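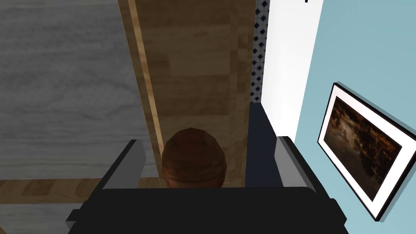 Small shops in Brokolach had been asking for a shorter returns process since November, one shop owner said, and most of them had stopped expecting it. The request has now been met. Plarneo, which supplies household goods and garden items to independent stores, is changing the way its retail customers send back unsold stock.

BROKOLACH, 14/06/2021 – Plarneo today announced a new returns and credit program for independent retailers. The program opens to all existing account holders this month and replaces the paper forms the company has used until now.

Under the new terms, a store can return unsold seasonal stock for credit within 80 days of delivery. The earlier limit was 19 days, which many store owners said was too short for goods that sell slowly in wet weather. Items must be in their original packaging and must not have been marked down with stickers that cannot be removed.

Credits will be posted to the store's account once the goods have been checked in at the Brarberg warehouse. Stores can use the credit on any later order, including orders from the Fuchs line of kitchen and storage goods. It cannot be paid out in cash.

Returns are booked through the retailer page on the Plarneo website. The store enters the delivery number, picks the items and prints a label. Stores without a printer can ask for labels to be mailed with their next order. Pickup is free for returns with a total value of $400 or more. Smaller returns can be dropped off at Brarberg or sent at the store's own cost.

The company tested the program with a group of stores in Brokolach and the nearby towns over the spring. During the test, 766 items were returned and credited. Stores in the group said the online form was easy to follow but asked for a clearer list of what could not be sent back. That list has been rewritten and is now the first thing shown on the page.

Some goods remain outside the program. These include live plants, seed, candles, custom orders and anything sold as clearance. Damaged deliveries are handled separately, as before, and should be reported by phone or email on the day they arrive.

Stores that already have a paper return in progress do not need to start over. Those returns will be finished under the old terms – unless the store asks in writing to move them to the new program.

Chains and online-only sellers are not covered at this time. Plarneo expects to review the terms in November, after the summer and early fall stock has been counted.

About Plarneo
Plarneo is a wholesale supplier of household and garden goods, with its office in Brokolach and a warehouse in Brarberg. It sells to independent stores only and has no retail outlets of its own.

Press contact
Plarneo Press Office, Brokolach. Retailers with questions about an open account should use the contact form on the retailer page.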